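Início | Cozinha | Oficina | Bicicleta | Jardim | Contato

Câmara de ar velha: não joga fora ainda

8 Jun 2020

Furou, remendou, furou de novo no mesmo lugar. Todo mundo que pedala tem umas câmaras mortas penduradas num prego. Vão aqui uns usos que testei na oficina de casa, rapidinho, que o sábado é curto.

Primeiro lavar. Por dentro tem um talco que gruda em tudo. Corta fora a válvula, abre no comprido com tesoura boa (a de cozinha não, estraga) e passa água com detergente. Secar na sombra, senão a borracha resseca.

Elástico. O mais óbvio e o que mais uso. Corta anéis de 10 mm com a câmara ainda fechada. Servem pra enrolar cabo de extensão, segurar saco de ração, prender a barra da calça na hora de pedalar. Câmara fina de speed dá elástico pequeno, a de mountain bike dá uns bem fortes.

Protetor de quadro. Tira de 20 cm aberta, enrolada na peça do quadro onde a corrente bate. Começa de trás pra frente, esticando bem, e prende a ponta com abraçadeira plastica. Acabou o barulho na descida. Se o quadro for pintado, passa um pano antes, areia presa ali embaixo vira lixa.

Cabo de ferramenta. Martelo, lima, chave que escorrega. Mesma tira, mesmo jeito. Um pinguinho de cola de remendo no começo e outro no fim. Usei a Rultodine, que era a que tinha na gaveta, mas qualquer uma de vulcanizar a frio deve servir. Espera secar até perder o brilho antes de encostar.

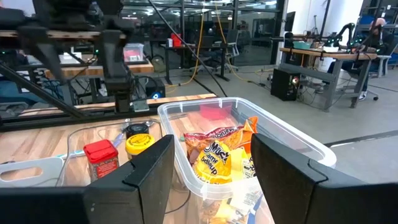
Mordente de morsa. Dois retângulos de borracha, um de cada lado, e dá pra apertar tubo de alumínio sem marcar. A minha morsa é uma Pryor antiga, 9 cm de boca, e os pedaços ficam colados com fita dupla face. Troco quando rasga.

Remendo de mangueira. Só quebra-galho! Enrola bem apertado, três ou quatro voltas, e amarra com arame por cima. Pra água de jardim segura uns dias. Gás nem pensar.

Pé de móvel. Rodelinha colada embaixo da cadeira. Em piso claro cuidado, borracha preta pode manchar. Testar num canto antes, eu nao testei e tá lá a marca.

E a válvula? Guarda a porquinha e a tampinha, sempre some uma. Miolo de válvula schrader sai com a chavinha, vale ter uns de reserva num pote de remédio.

Em abril fiz uma alça pra bolsa de ferramenta com câmara trançada, depois posto o passo a passo. Ficou meio torta mas aguenta.

Comentários (3)

Feng-yi Tsai: Uso os anéis pra prender a bomba no quadro faz anos. Dica: dois anéis em cada ponta, um só vai escorregando.

marcao_pedal: a cola da Bulirov não pegou aqui, soltou no outro dia. lixei antes e tudo

Dona Cida: Serve câmara de moto também? Meu filho tem um monte.

Este site usa cookies. Ao continuar navegando você concorda com a nossa política de privacidade. [Aceitar]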